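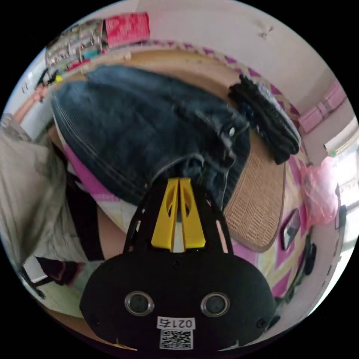 Gripper 0217 and the jeans, 17th June.

The fingers closed on the hem and would not open. I released the trigger. Nothing. I called the Lodier line and got a recording from Pludthorpe.

"Fold 823 of 1188," the log said. Then it said it again.

I pulled the battery. The yellow tips kept their hold on the denim. Hillmont had promised they would let go without power, and I had signed a paper saying I understood that.

I sat down on the bed and waited for the phone to ring.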